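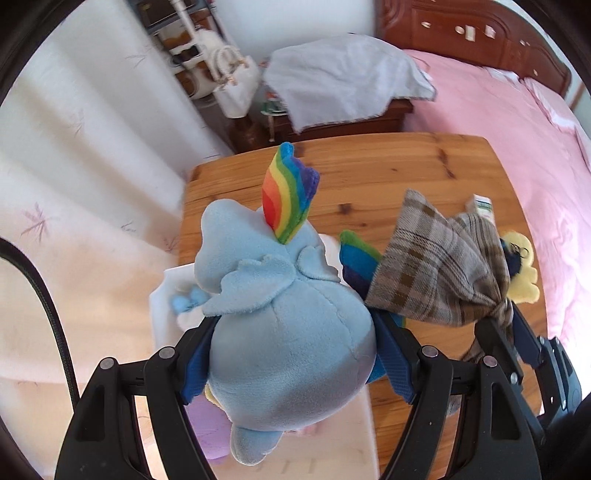 The grip meter read 51 on the third attempt, and Zamfira Anghel wrote it in the left-hand column under the two figures before it. She was 67 and had been losing strength in her hands for almost seven years, though the clinic at Damham had records only from January. Aarti Solanki reset the dial and asked her to rest for a minute. Zamfira rested by looking at the plush toy, light blue with scalloped wings and a strip of rainbow stripes standing up above them. The wings were too small for the body. She judged that it would not fly.

"Other hand," said Aarti.

The procedure was fixed. Elbow at a right angle, wrist straight, feet flat on the floor. Squeeze, hold, release. The right hand had always been the better one. At Ferkendale she had used it to close the valves on the wash tanks, seven to a row, and at the end of each shift it had been the left that ached.

She squeezed. The needle rose, stopped, and went up a little further.

"Do you eat breakfast?" Aarti asked.

"Toast."

"Anything with it?"

"Tea."

Aarti typed this. The sheet she printed was headed Protein and Muscle in Later Life, and it gave quantities by body weight. Zamfira folded it in half, then in half again, and found that the last fold needed both thumbs.

"Eggs would do," said Aarti. "Or yoghurt. And the chair exercise, twice a day. Stand up without using your arms."

"The cat sits on the chair."

"Then move the cat."

Oreo weighed more than he should and did not like to be moved. Zamfira considered the lift: both hands under the chest, knees bent, load kept close. It was probably worth a set of something. She asked whether it could be recorded.

Aarti looked at the form. There was a box marked Other – she put the cursor in it and waited.

"How many times a day?" she said.

Recent stories
The Night Bus to Xolalpa
Salt, Measured Twice
A Reading at Rest
The Ferkendale Shift
Second Opinion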